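4 min read

Section 6. Setting Up for Visitors

Read this section before you agree to a demonstration date. The sales sheet says the Valen hand can be shown "straight from the case." We have not found that to be the case at Landcombe, and the steps below assume you want it to work in front of people.

6.1 Before the doors open

1. Mark the floor zone with yellow tape, corners first. Carpet tape lifts at the corners, so press them down again at noon.

2. Power up the arm at least 45 minutes before the first group. The manual from Flotetti says 10. Use 45.

3. Run the open-and-close routine 100 times with no one in the room. If the hand stalls even once, restart the controller and begin again.

4. Set the speed limit to the visitor profile. Do not trust the label on the screen – open the profile and read the value.

CAUTION: The visitor profile slows the arm. It does not make the arm aware of visitors. Keep people outside the tape whenever the drive light is on.

6.2 Running the demonstration

5. Start with the fingers open and hold them there while you talk. Visitors want to look at the hand before it does anything.

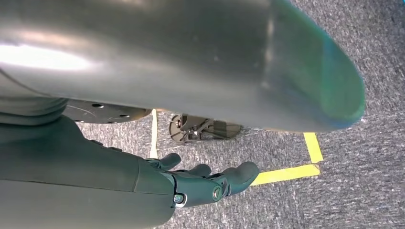 Can visitors shake hands with it?
Only with the drive off and an operator at the stop button. Lies Geerts allowed it once at the May open day, and the queue went out the door.

6. Show the reach first, then the grip. Use the foam block supplied. Avoid anything a visitor hands you, including phones.

7. If a grip fails, say so and try it again. Do not blame the lighting. We heard that at the Karagiannis demonstration three times in one afternoon, and it convinced no one.

NOTE: You will be asked whether the hand can fold laundry. The promotional video suggests it can. Ours has not, and you should not promise it.

6.3 Afterward

8. Return the arm to the park position, then switch off the drive. In the other order the arm sags.

9. Write down the cycle count. Service is due at 3000 cycles. Ours began to click at 2530 – Flotetti calls this normal, and we have asked for that in writing.

10. Leave the tape down if there is another session the next morning.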